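Wooden Tops: How I Keep Mine Looking Decent

I've been putting off writing this one up for ages, mostly because every time I sit down to do it I notice another ring on the table and go off to deal with that instead. But Saulius Mockus wrote in to ask what I use on wood, and whether it's the same for the kitchen table and the desk, so let's get into it.

First thing, find out what finish you've got. Put a drop of water somewhere out of sight and leave it for a few minutes. If it sits up in a bead, you have a varnish or lacquer and life is pretty easy. If it sinks in and leaves a dark spot, the top is oiled or bare and it'll want feeding now and then. I skipped this the first time I oiled a desk (a varnished one, as I learned) and spent a whole evening wiping sticky goo back off again. It smelled like a bicycle shop for a week!

For everyday cleaning I use a cotton cloth, wrung out until it barely feels damp, and I go with the grain. A tiny squirt of dish soap in the bucket if there's grease. Then a second cloth, dry, straight after. The dry one matters more than the damp one, and old pillowcases cut into quarters are the best I've found. Paper towels leave fluff on mine.

White rings are moisture caught in the finish. I lay a dry cotton cloth over the ring and pass a warm iron over it, no steam, for a few seconds at a time, lifting it to look in between. Be patient and keep the iron low. Dark rings are a different animal — the water has got down into the wood, and you're looking at sanding. I start at 200 grit for anything light and stop as soon as the mark fades. Eero Mustonen, my neighbor in Clodthorpe, goes in much coarser and swears by it, but he also owns a sander the size of a toaster and likes an excuse to get it out.

For scratches, a bit of wax in a color close to the wood, rubbed in with a fingertip and buffed. I bought a tin of the Gurkitz wax and I'm still on the same one after 2 years, so don't let anybody sell you the big size. Try it on the underside first. Orangey woods in particular can go darker than you were expecting.

Now, cables. If you work at a wooden table like I do, they are forever dragging across it, and the plugs are what do the scratching. I run mine off the back and hold them with those little stick-on clips, stuck to the underside so the glue never touches the top. Leave a bit of slack in each one or you'll be pulling the clips off every time you move something. Rubber feet can leave marks on some finishes too, so I put felt under anything that lives there permanently.

Sunlight is the other thing. My table used to stand right up against the window, and when I finally shifted a big bowl off it there was a perfect dark circle left behind. I move things along a little every month now, and turn the whole table end to end in December when I'm dragging furniture about anyway.

Oh, and cloths with oil on them! Please don't ball them up and toss them in the trash. They can heat up all by themselves and catch fire. Spread them out flat outdoors until they're stiff and completely dry. 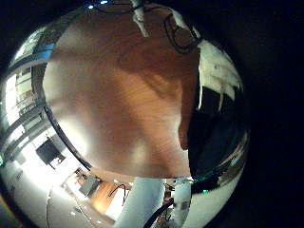
Once they're stiff I check with our local waste people before getting rid of them, as the rules vary a lot from town to town. The ones that only had soap and water on them go in the wash with the towels, no fabric softener, and they're back in the drawer by evening.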